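Gripper Inspection After Fault – Stirnivar Cell 4
Checked August 26, 2025
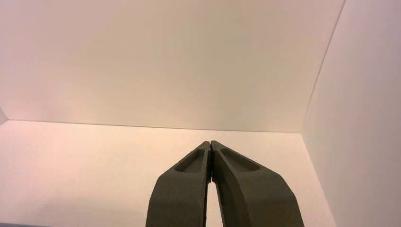

Photo: Kerno wrist camera, Stirnivar cell

Reason for check: gripper reported "closed" while still open a hair. The arm then moved and dropped a part inside the enclosure. Nobody hurt, no damage to the panels.

BEFORE YOU REACH IN
Arm parked, power locked out – OK
Key in the inspector's pocket – OK
Air line bled down – N/A, electric gripper
Comment: The new lockout tag from Kristiansen is bright, big and easy to read with gloves on. Love it. Please order more!

FINGERS
Tips meet when closed – OK
Gap below the tips – OK, normal for this shape
Recess near the top of each finger – OK, wiped out with a dry cloth
Cracks at the base – OK, checked by hand with fingers off
Mounting screws – FAIL, left side turned by hand
Comment: Found it! The left finger could rock on its mount, so the motor felt resistance early and called it closed. Screws replaced, thread lock added, marked with paint pen.

CLOSE TEST
Open and close 300 times, empty – OK, no false "closed"
Hold test part for 20 seconds – OK
Repeat with arm moving at slow speed – OK
Comment: Really pleased with how steady this runs now. You can hear the difference too – the little click on closing is gone.

ENCLOSURE
Loose parts on the floor – none
Panel seams tight – OK
Door switch stops the arm – OK, tried 6 times
Comment: The Trolar door switch was the sticky one back in May. Not a single miss today, great to see.

STILL OPEN
Finger position check in the program is too forgiving. Tighten the limit before going back to full speed.
Add mounting screws to the weekly list. They were only on the yearly one.
Spare finger set is down to one. Reorder.

Result: PASS for slow speed only. Full speed after the limit is changed and the close test is run again.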